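Quiénes somos

¡Hola! Soy Tharushi Kumarasinghe y llevo Nokau, una escuela pequeña de cosmética casera que empezó en la cocina de mi piso, con una báscula prestada y mucha cera de abejas pegada a los fogones. Ahora tenemos local propio en la calle Caltwood, 16, y cada curso pasan por aquí 109 alumnos (bueno, casi todas son alumnas, aunque los lunes por la tarde el grupo está bastante repartido). 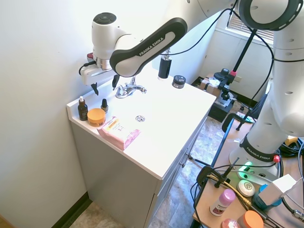 El lavabo, con su grifo cromado.

Enseñamos a hacer jabón en frío, bálsamos, cremas sencillas y poco más. Me lo preguntan mucho: no, no damos perfumería, porque no sé lo suficiente y me daría vergüenza cobrar por ello. Las clases duran 90 minutos y se trabaja en parejas, que así se charla más — y se pesa mejor, que siempre hay alguien que vigila la sosa mientras el otro remueve.

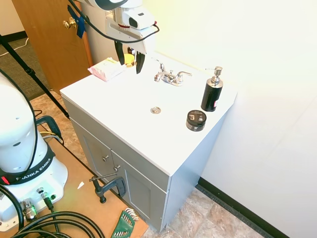 Cassim: yo venía con miedo a la sosa y salí con una barra de jabón de oliva que mi madre no me ha devuelto. Lo único, avisad de que hay que esperar semanas para usarlo, que yo lo quería estrenar esa misma noche.

Avisado queda, ¡y ahora lo repito en cada primera clase! El jabón se cura en las baldas del fondo y os escribimos cuando toca recogerlo. Los aceites se los compramos a Skada, en garrafas, y el precio del curso ya
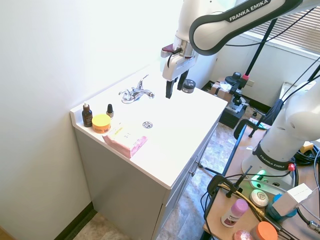 incluye todo el material, también los moldes y los botes que os llevéis. Solo hace falta traer delantal y el pelo recogido. En julio cerramos las clases regulares y hacemos un intensivo de jabones, 100 euros, que se llena enseguida — escribidme pronto si os apetece, contesto yo misma, normalmente por la noche.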